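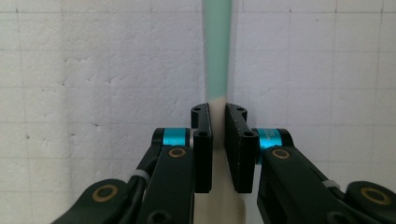

Two-tone strips are back in the supply room

7 October 2021

The order from Sultden came in last week and has been put away. It is the first full restock of two-tone strips at Henao since May, when we ran out of nearly every pale color within a few days of each other. We ordered 560 this time. Of those, 300 are in the mint green and cream that most people asked for on the sign-up sheet. The rest are a mix of the blue and gray, the yellow and white, and a small number of the dark red and cream.

The strips are on the second shelf to the left as you come in, where the felt used to be. The felt has moved down one. Tharun Mudaliar has written new labels for the bins, and the old labels have been taken off, so please go by what is on the front of the bin and not by where you remember things being.

A few points about storing and using them.

Keep them upright. The spring batch was stored flat in a shallow drawer and the ones at the bottom picked up a bend that never came out. The new bins are tall enough for the strips to stand on end. When you put leftovers back, stand them up with the colored end at the top. It is much faster to find what you want that way, especially with the three kinds that have cream at the other end and look the same from below.

Take what you need for one session. The limit is 18 per person per visit. If you are running a group, write the number you need on the clipboard by the door at least a week ahead and they will be set aside in a box with your name on it.

Offcuts go in the offcut tray. Anything longer than your hand is worth keeping. Short pieces are good for tags, for testing glue, and for the younger group, who go through a lot of them. Please don't put offcuts back in with the full-length strips.

Glue and paint. The clear glue on the long table works well if you press the pieces together and leave them alone for ten minutes. The thick white glue tends to show through the lighter colors. If you are painting over part of a strip, try it on an offcut first. Tiago Cordeiro tested the Taron paint on the green and it took two coats to cover. On the cream it took one.

Matching colors. Several people have asked whether the new green matches the green from the spring. It is close, but a little lighter when you put the two next to each other. If you have a piece half finished with the old color, check the box marked "spring" on the top shelf before you start on the new ones. There are not many left in it. We would like those to go to people who are finishing something, so please leave them alone if you are starting fresh.

The price is the same as before, 3 dollars a bundle for members who want to take some home. Strips used in the room are still covered by the session fee. Money goes in the tin at the desk and the bundle gets crossed off the list next to it. Bundles are already tied and are in the crate under the window. Please take from the crate and leave the bins for people working in the room.

Next order. We will place another one before the winter sessions begin. Ziltov has a wider range of colors than Sultden, including two darker greens and an orange, but their strips are slightly narrower and don't fit the wooden frames we already have. We have asked them for a few samples. When they come they will be on the long table with a sheet of paper beside them, and you can write down which ones you would use. If hardly anyone wants them we will stay with the current supplier.

The frames themselves are also being sorted. A number of them have loose corners and have been set aside for repair. If you have one at home that belongs to the room, please bring it back, even if it is broken. The same goes for the small clamps, of which we seem to have fewer every month.

The two-tone weaving session will run at its usual time in the back room. There are still places. Bring scissors if you have a pair you like, as the shared ones need sharpening.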